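Notebook, December, morning into afternoon

Pickup swap on the Fonitz semi-hollow. The forum line is that the Sumska bridge unit "opens up" the top end compared with the stock one. I have read that sentence so many times I wanted to hear it for myself, and mostly I still do.

Stock pickup out, Sumska in, same pots, same cap, same strings. Old strings too, 3 weeks on them, which I left alone on purpose. Half the glowing reviews compare a dirty set against a fresh one and then credit the magnet.

Recorded the same riff 12 times with each pickup, straight into the desk, no amp. Then through the Santoso combo with the treble at noon. Levels matched by meter. Before matching, the Sumska was louder and everyone in the shop preferred it. After matching, opinions got a lot softer.

Blind listening, 28 clips in shuffled order. My own score was no better than flipping a coin on the clean clips. On the driven ones I did pick the Sumska more often than not, but I'd played all of them and I know my own pick noise by now, so I don't trust that either. Somebody who didn't play should sit it again.

What I will grant: the hum is lower with the Sumska. That one I can see on the meter as well as hear. Whether it's the winding or simply that I redid a lousy ground while I was in there, can't say. Should have fixed the ground first and measured again before touching the pickup. My mistake, write it on the wall.

Height matters more than any of this. Dropping the stock pickup a quarter turn on the treble side changed the sound further than the whole swap did, and it costs a screwdriver.

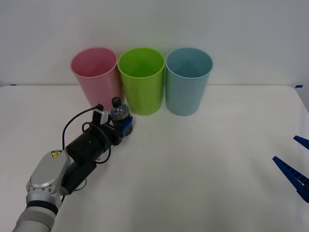
Betura sent over their "matched" tone caps in the afternoon mail. Measured 11 of them. The spread is wider than the leaflet claims, and the two furthest apart were taped together as a pair. Will try them anyway, but with the meter reading written on each one in marker — the printed values are no use to me.

Left to do: put the stock pickup back with the new ground in place, repeat the direct recordings, same riff, same strings if they last. Keep the amp out of it until the clean ones are finished. Do not read the forum in between.

Also the selector switch crackles in the middle position. It did that before I opened anything up.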